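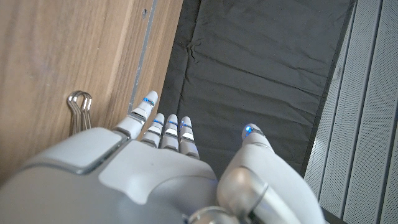 Late, kitchen table, 11 pm or so

Quick one before bed or I'll lose it all by morning. Long day. Feet hurt.

Started on the back room at last. Been saying April since before it was April. Coffee first, then straight in, no breakfast, mistake. By ten I was shaky and eating crackers over the sink.

The cloth situation. Every dark piece of fabric I own has gone creased. All of it. I folded that stuff damp last fall I think, or shoved it under the boxes, can't remember, and now it's got lines in it that will not come out. Charcoal gray shows everything too. I always think dark will hide the wrinkles and it does the opposite, every ridge gets its own little shadow. Tried the iron on low. Tried the iron on not low. Tried the steamer from Bestesus, which spits. Left the worst piece hanging over the shower rod with the hot water running and went to do something else, came back, forgot why the bathroom was foggy, turned it off. Slightly better? Will look in daylight.

Note to self – roll, don't fold. Cardboard tubes. The fabric place on the corner throws them out, ask.

Moved the shelf from the left wall to under the window. Moved it back. Scraped the floor both times. Put it under the window again and it's staying there because my back says so. Light's better on that side anyway, and the plug is reachable now without lying on my stomach. Should have measured. Tape measure was in the bathroom, of all places.

Threw out: dead batteries, two lamp shades, the manual for a printer I haven't had since the old apartment, a bag of other bags. Kept: too much. Kept the Jidavby box because it's a good box. It has nothing in it. Fine.

Lunch was toast and the end of the soup. Read the Gkikas catalog while I ate, all padding and foam and table covers, pages and pages. They have a quilted one in slate that I want and don't need. 316 with shipping. Closed the catalog. Opened it again. Closed it. I could get plain felt and do the edges myself for a lot less, if I could find the good scissors, which I can't, becuase I put them somewhere safe.

Afternoon went to sorting. Cords in one bin, tools in another, the small silver hardware in jars so I can see it. Clips, rings, collars, washers, the tiny screws that go with I don't know what. Thought it would be a half hour job. It was dark when I stood up. The jar lids don't match the jars, some turn forever and never catch. Rubber bands over the top for now. Ugly but works.

Wiped down the work table with the lemon stuff. Smells like a dentist. Then put padding down and smoothed it flat with both hands, walked away, came back and it had bunched up in the corner again by itself. How. Pinned it. Unpinned it because the pins stuck me. Might try double sided tape tomorrow, the carpet kind.

Money, since I said I'd write it down this month. Had 1000 set aside for the room. Left now 689. That's the shelf brackets, paint I haven't opened, the steamer, and a lamp from Zarier that I will be returning if I can find the receipt. The bulb is too blue. Makes everything look like a fish tank, me included. I want something warmer in there, I'm going to be in that room every evening and I'd like to not look drowned.

Paint question still open. Cream or the pale green. Taped the cards up by the door and they've looked like four different colors depending on the hour. This morning, green obviously. By supper, cream. Right now in lamp light they're both gray. Leave it.

Supper was eggs. Did the dishes, all of them, even the pan. Took the trash down and the bag split on the second landing, lamp shade wire went right thru it. Swept the stairs in my socks. Said hello to the neighbor's cat, who didn't care.

It does look better in there, though. Stood in the doorway a while with tea. You can cross the floor now without turning sideways. Still the pile behind the door, and the top of the closet, which I haven't looked at and won't this week.

Tomorrow:
tubes
carpet tape
find scissors
receipt, lamp
call about the window latch before noon, they never pick up after
eat breakfast

Pen's running out. Hands smell of lemon. Bed.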